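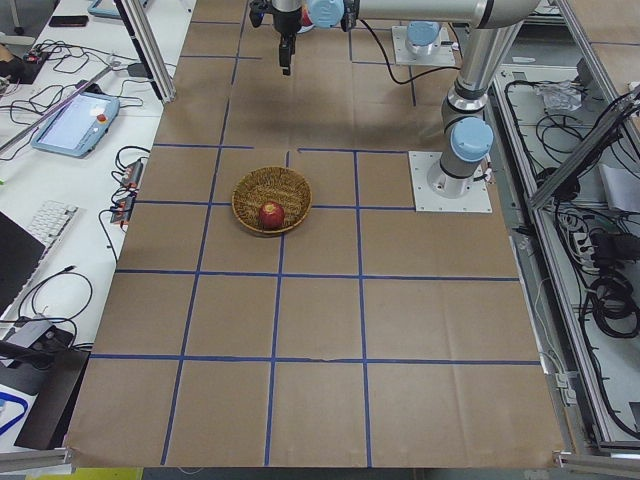 **Slide 2 — tariffs**

Olora put its small business rate up in December. Kilaten held its price and took on 3,000 of Olora's customers. Pause here, let people read the chart.

- Most who left were on two-year deals
- Shops and cafes went first
- Zendero lost a few too — no firm figure yet, so don't give one

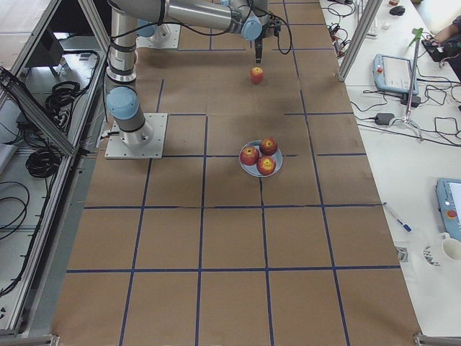 *Four red apples, three of them on a pale blue plate.*

**Slide 3 — what we do next**

Renewal letters go out seven weeks before a contract ends. Gus Wojcik wants up to 6 more staff on phones. Take questions on billing at the end.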